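Ticket 1703
Queue: Cell support, Tedora site
Product: Vorkix cell controller, two-arm bench
Opened by: bench lead, kitting
Assigned to: Sekar Raju
Priority: Normal
Status: Open, monitoring
Subject: Cube sort test stops at random, operators called away from packing

Initial report

The right arm stops mid-routine with a grip confirmation fault. The arm holds position and the controller asks for an operator. An operator walks over, looks, presses Resume, and it carries on. No part has been found out of place at any of these stops.

The fault is small but the effect on the shift is not. Under the new staffing plan the people who used to sort by hand now pack at the next station and cover the bench when it calls. Each call means leaving a half-packed carton. The night shift logged 41 calls in April and wrote "resume, no cause found" against nearly all of them.

Please do not close this as operator error. The operators are doing what the card tells them to do.

07:40 - Sekar Raju

Picked up. Pulled the controller log. All stops carry the same code, grip width out of band. The band is set in the recipe, one value for all colors. Questions for the bench lead:

Does it stop more on one color?
Was the recipe edited after the Trorkau integrator handed over the cell?
Who has the login for the recipe page?

08:15 - Bench lead

No pattern by color that anyone has noticed. The recipe was not edited by us. Login is with the day supervisor only. Night shift can press Resume and Stop and has no other access, so they could not have changed anything and could not have fixed anything either.

09:05 - Sekar Raju

Noted on access. I am raising that separately, see the end of this entry.

Ran the routine with the grip check set to log only. It flagged the same code on grips that then completed. I read this as a band that is too tight, with the confirm timer adding to it. The confirm timer is set to 200 ms. The settle delay ahead of it is zero, so the controller reads the width while the fingers may still be closing.

Changes made, recipe copy B only:

Settle delay from zero to 200 ms
Grip band widened one step
Retry once before calling the operator

The retry is the one the packing station will notice. Before, any bad reading went straight to a call. Now the arm opens, closes again and reads a second time. If the second reading is also bad it calls as before.

Access: suggest giving shift leads on nights read access to the fault page. They are the ones who get called, and at present the panel shows them a number with no text.

10:30 - Sekar Raju

Copy B running on the bench. Stills from both camera positions attached, for reference to finger and cube position.
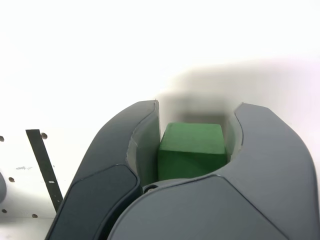

Wrist view, green cube between the fingers.
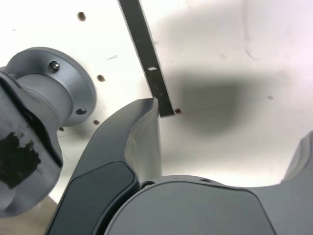 Wrist view, fingers apart. Note the scuffing on the inner face of the left finger. 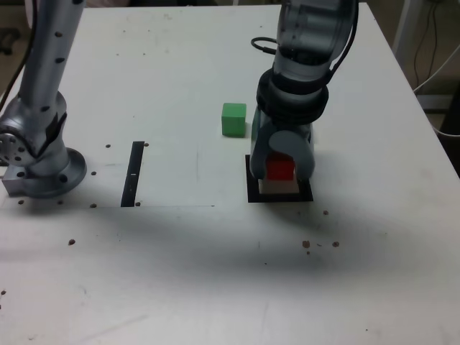
Bench view, red cube in the gripper at the black square. 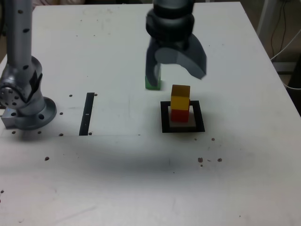 Bench view, yellow on red on the target, green still on the table.

Finger wear is the second item on this ticket. The width reading is taken from motor position, so any loss of thickness on the contact face moves the reading toward the edge of the band. The maintenance sheet says inspect at 2000 cycles. It does not say what to look for, and the inspection line has not been signed. Before the cell went in, there was no task like this on anyone's list - it arrived with the machine and was not assigned.

11:10 - Bench lead

We can take the inspection on days. Nights would need to be shown how. Two of the packers have asked for that already. They would sooner learn to check the fingers than keep walking over to press a button. Is there a limit for wear, or is it by eye?

11:25 - Sekar Raju

By eye for now. I have asked Pattinasarany for a thickness limit, as they supply the fingers. Until that comes back, compare with the spare in the drawer and write down what you see.

Left to do:

Leave copy B active through the next night shift
Night shift to log every call with the code, including the ones that clear on retry
Reword the operator card, step 4 says "resume" without asking for the code
Supervisor to decide on read access
Wear limit from supplier

Ticket stays open until the night log is in. If calls continue on the same code, I will swap the fingers before touching the band again.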